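Looking After Phone Cables, Chargers and the Drawer They Live In

Filed under: Gadgets, Tidying

I test a lot of small electronics for this page, and the thing I get the most letters on is cables. Why do they die at the neck? Why are there so many? Which one came with the thing that needs it? I have opinions, gathered over years of being annoyed.

Start with the drawer

Tip the whole lot out on a bed. A table is too small and the floor is bad for the knees, and a bed has the advantage that you can't go to sleep until you've finished. Spread a blanket first, as old cables shed a sort of grey fluff and the odd bit of perished rubber.

Sort by the end that goes into the phone or tablet. Ignore the end that goes into the wall for now. Anything with a plug you don't recognise goes in an envelope marked February, and if you haven't gone looking for it by then it can go to the recycling point. Mine contained a lead for a Vulletti camera I gave to my niece when she was at school. She now has a mortgage.

Test before you keep

Plug each cable into the same charger and the same phone, one after another. If the charging symbol flickers when you bend the cable gently near the plug, the wires inside are on their way out and so is the cable. Don't tape it. I know you have tape. A frayed cable with tape on it is a frayed cable you can no longer inspect.

While you're at it, feel the charger after half an hour of normal use. Warm is fine. Too hot to hold comfortably is your cue to unplug it and stop using it, however much it cost.

Coil, don't wind

Wrapping a cable tightly round its own charger looks very neat and kills it at the bend. Make a loose coil about your hand, let the cable fall the way it wants to, and fasten it with a strip of hook-and-loop tape. The strips come on a roll of 50 and you will lose most of them, but they're cheap. Rubber bands go sticky. Freezer bag ties have wire in them, which I don't care to have sawing away at a plastic sleeve.

Braided cables will put up with more than plain ones. My Filero lead has been shut in the car door twice and carries on with only a slight kink and, I think, a grudge.

Label both ends

Zahira Jugah wrote in to suggest the square plastic tags that close bread bags. They clip straight on, and you can write on them with a permanent pen. I've tried it and it's very good, though it does mean eating a lot of sliced white. Masking tape folded over into a flag does the same job and lasts until somebody picks at it.

Put the name of the gadget, and not the type of plug. "Bathroom speaker" will mean something to you in two years. "Micro B" won't. 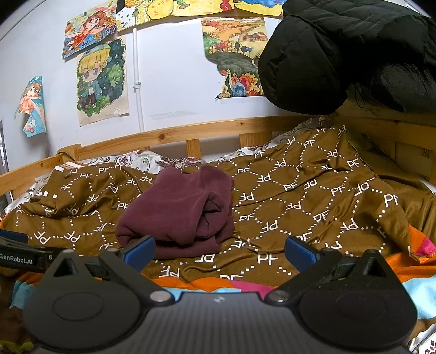 Folded, on the bed and waiting for a shelf.

Cleaning a charging port

If your phone only charges when propped at a particular angle, suspect pocket lint before you suspect the phone. Switch it off. Shine a torch in. Then use a wooden cocktail stick, shaved a little thinner, and tease the fluff out from the back of the port with no force at all. Never a pin, never a paper clip, and please don't blow into it, as breath is damp.

Quite a wad came out of mine. I'd already priced up a new phone.

A word on power banks

They don't like being left flat. Top yours up to somewhere past the halfway mark before it goes in the drawer, and put a reminder in your calendar to do it again every few months. If the case has swollen, even slightly, don't charge it and don't put it in the household bin. Take it to a battery collection point and be civil to the person behind the desk.

Dewanti Hutapea asked whether her Prunudine bank, which is meant to be good for 1,000 charges, really will be. I can't tell you, Dewanti. Neither of us is going to keep a tally. If it no longer fills your phone once from full, it's had its day.

Where it all goes afterwards

You don't need a special organiser. I bought the Lubis one, with its little fabric pockets, and every pocket is the wrong size for something. A shoebox with toilet roll tubes stood on end costs nothing and takes one coiled cable per tube. Write on the rim of the tube as well if you're that way inclined.

Keep two spares of whatever your household uses daily and pass on the rest. Charity shops vary, so ring first. Some are glad of working cables and others have a back room that looks exactly like your drawer did this morning.

Next time: what to do with old phone cases, including the one with the rabbit ears. Send your cable grievances in the usual way. I read them all, generally with one arm stretched towards the socket.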